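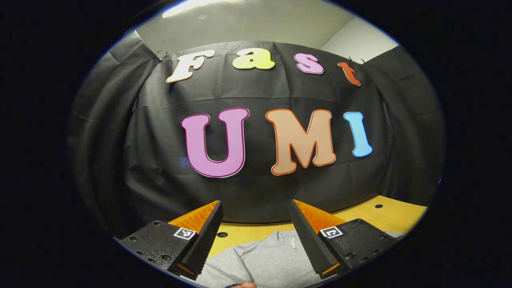
Kieran Tierney says I'm too hard on the machines. His view is that they learned to walk and pour drinks quicker than anyone expected, so laundry can't be far off, and I should stop writing posts that say otherwise.

Maybe. I've been asking the same thing since September: can I buy something that does one chore, start to finish, without me standing next to it? So far the answer is no.

Floors are the closest. I have a Darkum vacuum that cost 395 dollars and it does the kitchen well enough, as long as I pick up the chairs first. That's one chore, and I still do part of it.

Clothes are harder. A box doesn't change shape when you pick it up. A sweatshirt does, every time, and the sleeves never land in the same place twice. You take hold of a cuff and the whole thing moves.

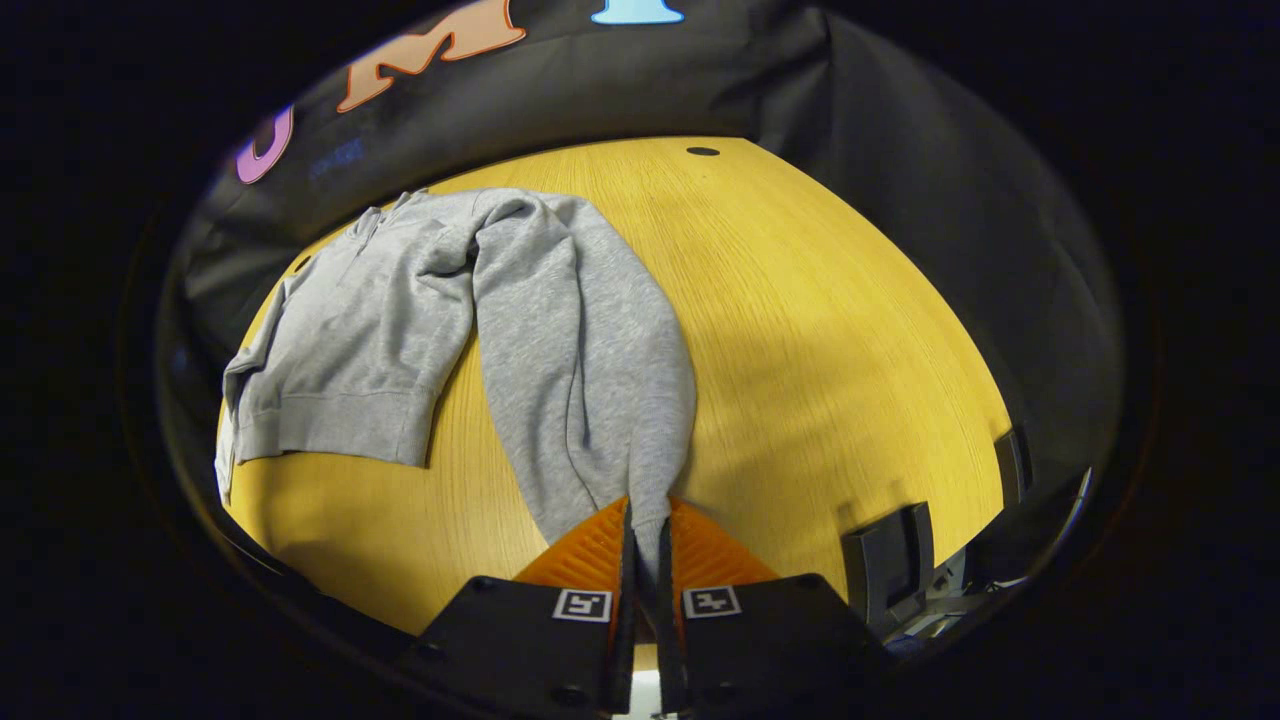 Then it has to go over the body and stay flat while you get the other one. I can do it while watching TV. Teaching a machine to do it means showing it the same shirt over and over, and then a different shirt.

Shops have it a little easier. A friend at Kokbridge packs 800 parts a shift next to an arm that does the lifting - same part, same bin, same height. Change the bin and somebody has to come and set it up again.

I'd pay for a folder that got 40 shirts out of 100 right. My wife says she would not. We still have two baskets to get through tonight.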